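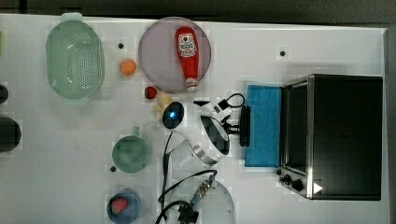
How much of what sits on a kitchen counter needs to be there?
Less than most cooks think, though more than the people selling storage would like you to believe.

Chapter 2
The Working Surface

Books on kitchen planning are fond of rules. One popular rule says to keep 90 percent of the counter clear. I have never found out who measured this, or in whose kitchen. A colander left out between meals is supposed to be a failure of character. I doubt it slows anyone down.

Consuelo Robles, whose course notes from September are used in this chapter, asked her students to log every item they moved before they could start cooking. Ketchup and fruit hardly came up. The small oven did, again and again, usually when a large plate had to go somewhere and the oven had taken the spot. Her group was small, up to 20 students, so treat the result with care.

We begin with items that stay put, then turn to those that travel between sink, plate and oven. Before reading on, write down what is on your own counter and when you last used each thing. Do not tidy first.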